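### 5. Preparing the towel and the green board

This section explains how to lay out the work table before you start with the Grudura kitchen set. Please read all the steps one time before you begin.

1. Clear the white table and wipe it with a soft cloth. Wait until the surface is dry.
2. Put the green board on the left side, with the raised rim up. The board may go past the side of the table in your kitchen, but it must not rock when you press on it.
3. Take one striped towel. Shake it two times, away from the food.
4. Fold the towel in half, and then in half again. The stripes should go across the folded towel, not along it.
5. Turn the towel so that the end with the gray hanging loop looks to the board.
6. Lay the towel to the right of the board. Leave free table between them — the towel must not touch the rim.
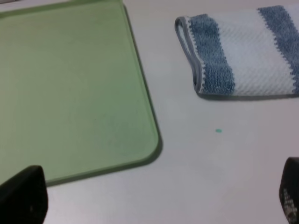
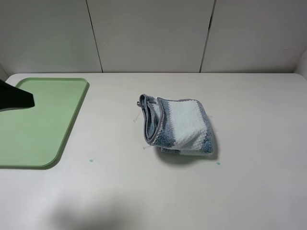 *Fig. 2. Striped towel and green board on the table, close view (first) and wider view (second).*

**Note:** The towel does not need to be pressed flat. A soft fold is easier to pick up with one hand, and a small curl at the end is permitted.

**Note:** If you find a loose thread, cut it with small scissors close to the fabric. Do not pull it. The woven stripes are joined to the blue ones and a pulled thread can open this line.

**Caution:** Do not put a hot pot on the green board or on the folded towel. Use the Podau stand for this purpose.

**Caution:** Never place a knife under the towel, also not for a short moment.

7. After work, hang the towel by its loop and let it dry completely. Wash the board by hand and stand it on its long side.

Replacement towels are ordered as part no. 54, in packs of two. For the round Plullent board, go to section 6.

*Text checked by Rasha Mahasneh, June 14, 2023*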